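Home | Forums | Cell Safety and Practice | Search | Log in

Thread: Written rules for bin picking cells, what do you enforce?
Posted by stindard_ops, Thursday
Last updated: March

stindard_ops
We are rewriting the house rules for our picking cells at Stindard. The old sheet was copied from a welding cell and half of it makes no sense. I want one page that people will read. So far I have: bins fixed before any run, speed limit while teaching, cables checked at start of shift, bin walls in the collision model. What am I missing?

carnegie_bench
Put a number on the teaching speed or people will pick their own. We use 70 mm/s near the bin and 400 once the wrist is clear of the rim. Also write down who is allowed to change it.

gripnotes
70 is painful. You will get people skipping the teach step because it takes all morning. I'd go higher and rely on the force limit.

carnegie_bench
The force limit trips after you have touched the wall. I would like to not touch the wall.

nemeck_floor
On fixing the bins, say how. "Fixed" meant tape to one of our shifts. We went to bar clamps, one each side where two bins meet, and the rule says you push on the bin by hand after tightening. If it moves you do it over. Re-check after lunch too, they loosen up.

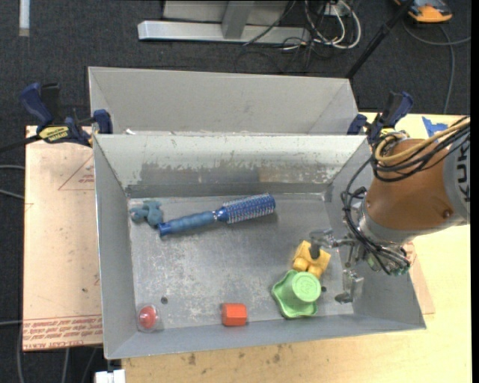
The other half of that rule is re-measuring. Any time a clamp comes off, the bin corners get touched off again before the arm goes in under program. Ours takes 9 minutes. People complained for a week and then stopped.

gripnotes
I don't agree with clamps as a blanket rule. The handles stick up and now you have one more thing to hit. We bolt a low fence to the table and drop the bin inside it. Nothing above the rim.

nemeck_floor
Fine if your bins never change size. Ours do. Put the clamps in the collision model as boxes, handles included, and it's not a problem.

skernano_tech
Two things from Skernano. First, cable slack. Our rule is you jog the wrist to both ends of its travel with the arm over the bin and watch the loop the whole way – a loop that looks fine at home position can drop under the wrist and catch a finger. Second, worn spots on a bin wall. We log them with the run number. Run 654 was the one where we finally noticed all the marks were on the same side and the tool offset was wrong.

stindard_ops
Good, adding both. Does the log go on paper or in the controller?

skernano_tech
Paper on a clipboard. The controller log gets wiped with updates.

carnegie_bench
One more. Mixed small items go in one layer for acceptance tests, and the list of items is written down. Otherwise two people test with different stuff and argue over the pick rate.

gripnotes
Agree on the list. Not on one layer, real bins are piled up. Test both.

stindard_ops
I'll put in both and leave the fence as an option for fixed bin sizes. Teaching speed stays at 70 for now. Will post the draft when our safety person has marked it up.

Previous | Next | Back to Cell Safety and Practice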